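Stasard 8 Shunting Locomotive
Haremance Rail Equipment
Product reference 3181

The Stasard 8 is a four-axle diesel-electric shunting locomotive for ports, freight terminals and private sidings. It is supplied in standard gauge and in Iberian gauge, and may be ordered with a single cab or with a raised central cab giving a clear view in both directions of travel.

The locomotive is intended for operators who move wagons over short distances at low speed and who need a high pulling force from a standing start. It may also be used for short transfer journeys on a main line, provided that the operator has obtained the necessary approval from the national authority.

Main features

Engine rating: 800 kW
Transmission: electric, with one traction motor to each axle
Wheel arrangement: Bo-Bo
Brakes: compressed air, with spring parking brake
Control: from the cab or by radio remote control
Heating and air conditioning: fitted as standard

The engine stops by itself after a period of standing idle, and restarts when the driver moves the controller. The period can be set by the operator's maintenance staff. Filters, oil and coolant can all be reached from the side walkway without removing the bonnet. 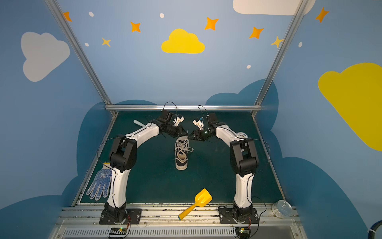
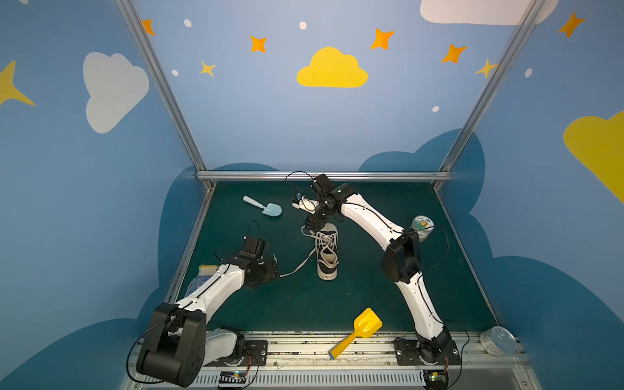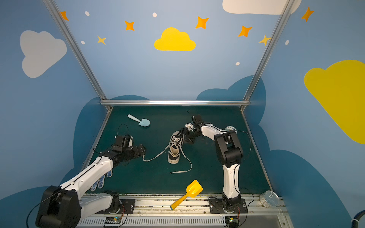
Work with a shoelace: second and third pictures.

Options

The following items may be specified at the time of order. Those marked with an asterisk can also be fitted later at an approved workshop.

Automatic coupler
Central cab
Train heating supply
Additional ballast, for sites with steep gradients
Rail sanding on all axles*
Cludum remote monitoring unit*

The Cludum unit records fuel level, engine hours and fault messages, and sends them to the operator's own office. Access to the records is limited to persons named by the operator. A yearly subscription applies after the first year of service.

Delivery and acceptance

Locomotives are assembled at the Obradović works and delivered by rail or by road. Each locomotive undergoes static and running tests before leaving the works, and the customer is invited to attend. The standard delivery period is 28 weeks from receipt of a signed order. Orders for Iberian gauge should be placed before the end of October for delivery in the following year.

Driver training is included in the purchase price and is held at the customer's site. Maintenance training is quoted separately.

Spare parts and service

Haremance holds brake parts, filters, wheelsets and electrical spares for the full Stasard range. Requests for parts should give the locomotive number shown on the plate inside the cab door. Overhaul may be carried out at the Obradović works or, by agreement, at the customer's depot.

Prices are available on written request to the sales office. Haremance reserves the right to alter the specification without notice.

Page last revised: 27 Apr 2022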